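Harholm > Stockroom > Galleries > Packing household goods

Packing household goods, the July shelves

Most of what leaves the Harholm stockroom is ordinary household stuff: bottles, refill packs, cloths, gloves, sponges. We carry 80 lines from three suppliers, and the bulk of the cleaning products come in through Drustano.

The hardest lines to pack are the soft ones. A box has corners and a bottle has a base, but anything that folds will change shape between the shelf and the carton. We put soft goods in last, on top, and press them down flat with one hand before closing the flaps. If they go in first, the bottles on top lean over and the carton bulges on one side.

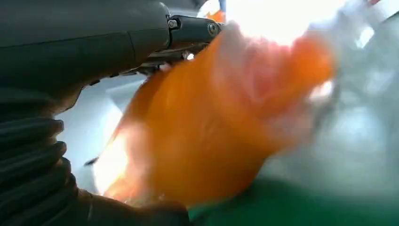 Color helps more than people expect. Our pick sheets used to give only the line number, and new packers spent a lot of time reading small print. Now each sheet has the main color of the item next to the number. Orange, green and blue cover a good part of the stock. White is the one that still causes mix-ups, so white items also get a shelf letter.

Cartons are plain brown, single wall, bought flat from Gunik in bundles of 40. We tried a smaller bundle last winter and ran out twice. They are made up in the morning and stacked near the shelving, open side up. Tape goes along the center seam and once across each end. For heavier orders we run a second strip along the bottom.

Bottles are checked at the cap before they go in. Then we turn them so the label and barcode can be found without lifting the bottle all the way out. Many of the imported lines have labels we can't read, and for those we go by the barcode and the color. A printed card with the English name is kept in the folder at the packing table.
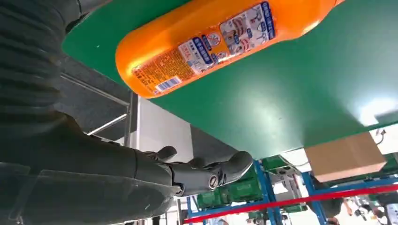

A full carton holds 10 bottles of the large size, standing, with a sheet of card between the rows. Mixed orders are different every time. We lay those out on the table first to see what fits, heaviest things to the middle. Bottles that have to go on their side get wrapped and are placed along the long edge.

The stockroom sent out 3000 cartons last year. Returns for leaks were low, and most of those came from one cap design that Drustano has since replaced. The Eklund refill packs will be added to the shelves next, and they will need a carton of their own.

Comments (3)

boxroom_kit
Do you tape the caps on the bottles too? We had trouble with flip caps opening on the way.

Harholm Stockroom
Flip caps yes, one short strip over the top. Screw caps we just check and tighten.

tallshelf
The color on the pick sheet is a good idea. Going to try it with our paint supplies.

Contact the stockroom | © Harholm | Back to top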